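CHAPTER 4
Chores for Machines: How Close Are We?

A machine that can weld a car door may still be unable to clear a kitchen table. This chapter asks why. 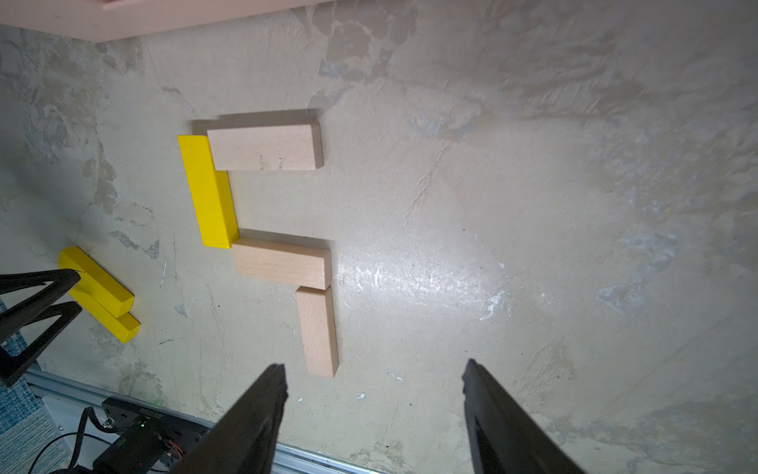 Factory robots have worked well for decades under one condition: the part arrives in the same place, facing the same way, every time. Homes and small shops offer no such promise. A cup may be on its side, a drawer half open, a towel folded by a different hand each morning. The machine must find the object, choose a grip, and notice when the grip has failed.

Researchers therefore begin with modest tasks – sorting, stacking, setting pieces side by side – and measure them carefully. In the Studley trials, reviewed in Section 4.2, a two-armed system was given 200 attempts at a simple tidying task and completed 51 without help. Cayetano Toledo, who directed the trials, considered the result encouraging but warned against reading it as a forecast. When the lighting in the room was changed, the number of successes fell sharply.

Section 4.3 turns to the shop floor and compares the packing lines at Arkar and Segers, where workers and machines share a bench. Section 4.4 considers cost, including the nearly 20 hours of setup that each new task required.

Before reading further, choose one chore you do every day and write down each movement it requires. You will return to this list in the exercises at the end of the chapter.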